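Banton white worktable, matte top
Reviewed by Dalia Bensaid

The top is matte white with no grain or pattern. I bought two in August, for sorting produce and for still-life sketching, and have used them since for both. Assembly took 166 minutes for the pair. The instructions skip the leveling feet, which need a wrench you supply yourself.

Glare is low. Under overhead light, small items keep a soft shadow and a clean outline, and colors read true against the surface. Red and yellow show best. A pale glaze, such as the mint of my Soliman plate, has less contrast but is still easy to pick out.
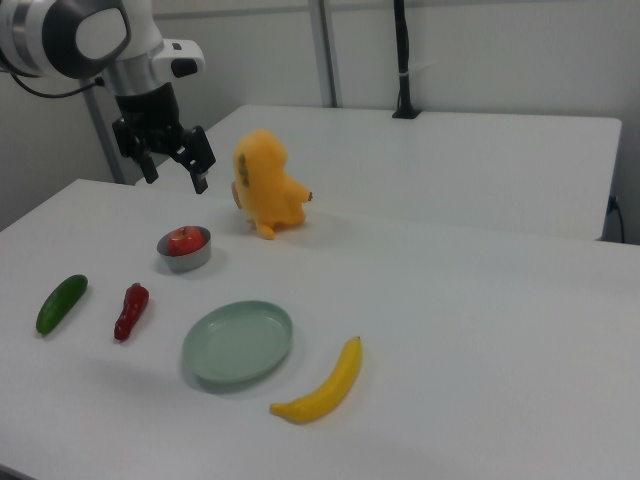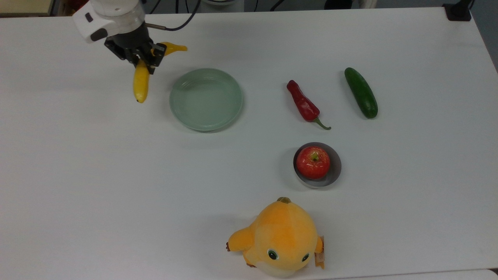

White tabletop with bowl, apple, cucumber and plush toy (first); banana, green plate and red chili pepper (second).

Cleaning is average. Beet juice wiped off with a damp cloth after 5 minutes. Pencil marks needed dish soap and left a faint gray patch on one top. A glossy laminate I owned before, the Hurnov, cleaned faster but reflected every lamp in the room.

Stability is good once the feet are set. Pushing hard on a corner gives a slight sway along the long side and none across the short side. The edges are square and slightly sharp, so I sanded the front one.

Shipping was slow and one box arrived with a crushed corner. Milix replaced the damaged leg at no charge.

Rating: 4 out of 5. I would buy it again at the same price.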